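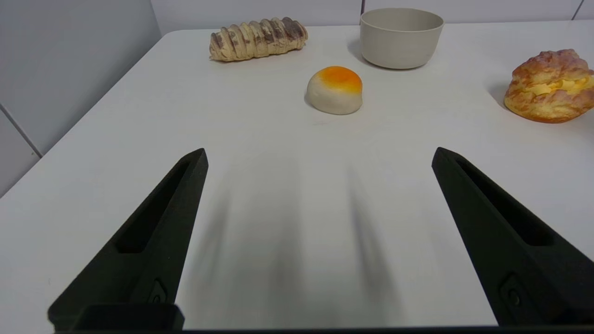 30/10/2018

Hi all,

Replying to the Flasville post from last week, quoted so it's handy:

> We're at 200 demos of bread into the bowl, all done by remote control. The policy reaches well but closes too early on the round bun. Would guiding the arm by hand give us better data, or should we just collect more of the same?

We went through this at Iketti in January. Our first 100 demos were hand guided and the arm motion was smoother, but the operator's sleeve kept getting into the wrist view and we threw a lot out. We went back to remote control and stayed there.

Closing early was an operator habit in our case. People started to squeeze while they were still moving down. We asked everyone to stop above the piece, line up, go down with the fingers wide open, stop again and only then close. It adds a bit of time to each demo. After we retrained on those, the early closing mostly went away.

Other things to check:

- Shadows. The fingers throw soft grey ones on a white table. Keep the lights the same for the whole set.
- Long twisted rolls. Pick one grasp, across the middle, and have everyone use it.
- Start with the bowl in different spots. Ours sat at the far side for too long and the policy learned the spot.
- Don't delete the misses where the operator recovers. Tag them.

I wouldn't go to 1,000 before fixing the closing. The Steridar logger will let you replay the gripper channel by itself, so look at that first.

Heinonen lab people, did you ever try mixing both kinds of demo in one set?

Cheers,
Iketti bench team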